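# The Second Shift at the Counter

Civamness began putting robot arms into staff kitchens and service counters last March.
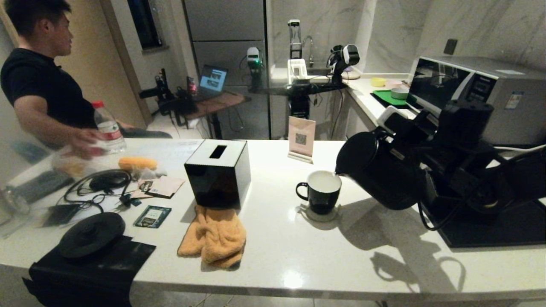
The company sells the Prula system to offices and small hotels, and its customers rarely ask about speed. They ask who stands next to it. At the Olmedo site, arms and employees share the same counters for the full working day. An arm may hold a kettle tilted over a mug on a coaster while a man reaches for a water bottle on the same stretch of white countertop, with a sponge, a towel and a computer mouse left lying where people put them down. Fencing was ruled out early. The motion limits are set in software, and the arm stops on contact.

Job descriptions changed first. Before the installation, counter staff at Olmedo prepared drinks, wiped surfaces and restocked. Two of them now work as cell attendants. They clear faults, refill water and check the position of each coaster against its taught point. Training takes 26 hours, split between the bench and the live counter. Pay moved up one grade.

Fault handling takes up most of the attendant's day. The site log shows about 1000 pours a month, and the usual stoppage is a mug set down with its handle at an angle the gripper program does not accept. Recovery means lifting the mug, turning it and pressing resume. Staff asked for a printed handle mark on the coasters. Wollus, the integrator, has agreed to supply them.

The complaints are smaller than management expected and harder to fix. Attendants dislike being tied to the counter during lunch, when the line is longest. Several miss making drinks to a regular's taste, which the program handles as one of 8 stored settings. A revised rota is under discussion, with the midday hours shared among all counter staff.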